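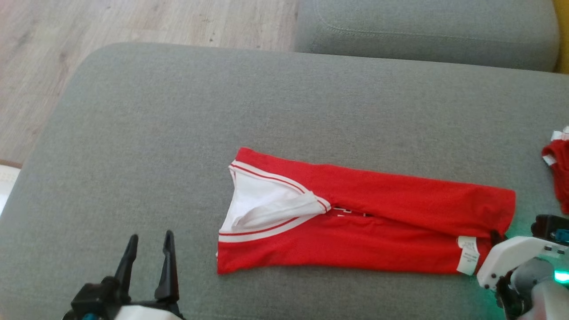 Maglaya Folding Notes, short-sleeve tops

Maglaya is a set of written and photographed notes on folding household laundry on soft surfaces. This part covers short-sleeve tops and jerseys at the half-fold stage, meaning one fold along the length, before the piece is shortened for the drawer. The reference surface is a gray upholstered sofa cushion. A red top with white trim, folded lengthwise into a strip, has its collar partly flipped open into a V, and under our rules that is labeled "collar open". The care label hanging at the lower right corner gets its own field, "label out".

Contents

notes.csv: one row per garment per stage, 315 rows
photos/: JPEG files, 255 in total
surfaces.txt: short names for sofas, beds and tables
CHANGES: plain text, newest entry first

Not every row has a photo. Rows without one were written up at the time of folding and have the value "none" in the photo column.

Fields in notes.csv

garment: top, jersey, polo, undershirt
color_main, color_trim: everyday color words, lower case
stage: flat, half, strip_short, stacked
surface: short name from surfaces.txt
collar: closed, open, hidden
label: in, out, not_seen
print: none, full, partial
remarks: free text, may be blank

Stage definitions

flat: garment spread out, sleeves to the sides, no folds made on purpose.
half: one fold along the length. The result is a long, narrow strip. Sleeves may be tucked in or stacked.
strip_short: the strip has been folded across at least once.
stacked: garment is on a pile, finished or not.

A garment that has slid open on the cushion is recorded at the stage it is in, even if the folder meant to be further along.

Labeling rules

Use "partial" for print when any lettering or graphic shows but most of it is under the fold. Do not guess the missing words. The same applies to care labels: record "out" if the label is outside the fabric, and leave the wording alone unless it can be read.

Trim is the collar, cuff or hem band when its color differs from the body. Striped ribbing is entered under the background color, with the stripe in remarks.

Jersey and top are hard to separate once folded. If the cut can't be confirmed, enter "top". Erlinda Enriquez and Jhun Lacson labeled separately and compared. Disagreements were mostly on this field, and those rows carry "cut?" in remarks.

Known problems

Sofa cushions give under the fabric and have a rounded front edge, so strips laid near the edge tend to sag. Fold straightness should not be compared between sofa and table rows.

Dark undershirts are underrepresented. 16 rows have no surface value. They come from the first batch, done on a Thursday before surfaces.txt was written.

"collar: hidden" was added in February. Earlier rows use "closed" for both cases and have not been corrected.

Version and contact

Current version is 4. Labeling questions go to Rosalinda Fajardo, file problems to Vusumuzi Gumede. Please give the row number and the version.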